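Packing job switching to teaching the robots -- what happens to the crew?

Asked in: Work and Workplace > Automation
Posted Aug 26, 2019

Hi all, long post, sorry in advance. I work in the kitting room at a mid-size contract packer in Mondgate. We put small boxed items into storage boxes for pharmacies and gift sets and that kind of thing. I've been there since the old building, so long enough to remember when we taped everything by hand.

In January the company signed up with an outfit called Skidel that's going to put robot arms on two of our lines. Before the arms show up, somebody has to record the work for them to learn from, and that somebody is me and two of the other packers. So instead of packing for customers I spend most of my shift at a table with a gripper in each hand, doing the same pack over and over while everything gets logged. Open the lid, box in, close the lid, take it out, start again. The target is 3,000 good runs for this one pack and we passed 1,000 last week. 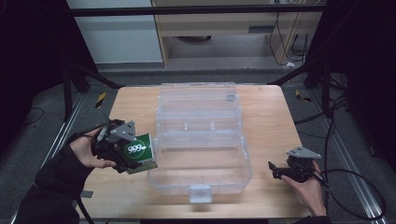

My table, with one of the little 999 boxes held up beside the clear case.

It's not bad work! I sit down more, and it's quieter than the line. But a few things bug me and I'd love to hear from anyone whose shop has already been through it.

First, pay. I'm still on packer rate. My supervisor says it's the same job with different tools, but I don't think it is. You can't just grab stuff. You have to think about every grab, because if you fumble and fix it in a weird way the run gets thrown out and it goes against your count for the day.

Second, my wrists. The grippers aren't heavy for a minute but they are heavy for an afternoon, and the cables tug when I reach across.

Third, and this is the one that keeps me up -- what happens to the other people on the line once the arms are running? I feel a bit like I'm training my friends' replacement. One of them said it to my face in the break room and I didn't have an answer.

So what did it look like at your place, a year on? And is there anything I should be asking for now, while they still need us?

-- packedlunch

3 answers

Answer from Mohit Grewal (marked most helpful)

Went through this two years ago at Vorari, we do spare parts kits. I was a packer, then I did recording for five months, now I look after a cell with two arms in it. So I've had all three jobs and I can tell you a bit about each.

On pay: ask for the recording work to be written down as its own task. Don't argue about whether it's skilled, you'll go round and round. Ask for a short sheet that says what a good run is, how many a shift is expected, and who decides when one gets thrown out. Once we had that on paper it was very hard for them to say it was the same job as the line, and we got a differential after a couple of months. Wish we'd asked on day one. Nothing was backdated.

On the throwing out, please push on this. We had people getting marked down for runs that were bad because of the equipment. Pads get chewed up, a screw works loose, a cable snags. Look at your own finger tips before you start and write down what you see, with the time. I took a photo of mine every morning on my phone and it saved me an argument more than once.

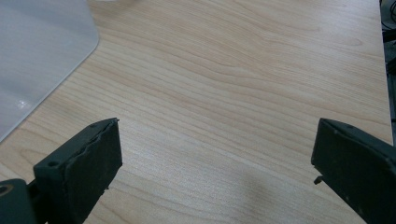 Gripper open over bare table. Look at the top edge of the left finger compared with the right one.

Whether a ragged edge like that matters depends on the pack. With a small carton it might be fine, with a glossy lid you might see slips. You shouldn't be the one paying for it either way. We got a rule that if a finger is logged as worn, thrown out runs on that shift don't count against the operator.

Wrists: we settled on forty minutes on and twenty off, swapping with the person who resets the table and checks the recordings. Hang the cables so the slack is on your side. Lower your chair or raise the table until your elbows aren't winging out. And report the soreness in writing, even if it's mild. I waited and I regret it.

On your friends, I won't sugarcoat it. We had a line of nine. Nobody was let go in the first year, but when people left they weren't replaced, and the temps stopped getting called at the holidays. Two of us moved to the cells. One moved to receiving and hates it. The arms are good at the pack they were taught and pretty hopeless when a supplier changes the carton, so there's always hand work, but it comes in bursts now and the schedule got a lot less regular. That was harder on people with kids than anything else.

If I were you I'd ask for two things while they're waiting on your recordings: who gets trained to run the cells, and in what order. Get the names or at least the rule. Seniority worked for us.

Answer from Satish Tiwari

I'm on the other side of this, I do scheduling at a Tyagi warehouse, so take it with a grain of salt. Mohit is right about the sheet. From where I sit managers usually have no idea what the recording job involves -- they see a number on a dashboard. Ours came down and tried it one afternoon and got 143 runs with more than half rejected, and the daily target dropped pretty quick after that lol. Invite your supervisor to do an hour of it.

One more thing to ask is whether your recordings stay with your site. Ours were used to set up a second building and the people who made them only heard about it later. I don't know if you can get paid for that (we didn't manage it) but you can at least get told.

Also you aren't replacing your friends. The company signed the contract, you didn't.

Answer from gluegun_dee

robots broke down constantly at my old place, i wouldnt worry. get wrist braces from the drugstore

Comment from packedlunch (asker)

Thank you, this is so much more than I expected! Mohit, I'm going in tomorrow with the sheet idea and I'm stealing the phone photo thing too. Did your differential cover the table resetting time or only the time with the grippers in your hands? Ours would be split between three of us.

Comment from Mohit Grewal

The whole shift. They tried to do it by the hour first and the time sheets were such a mess that payroll asked them to stop.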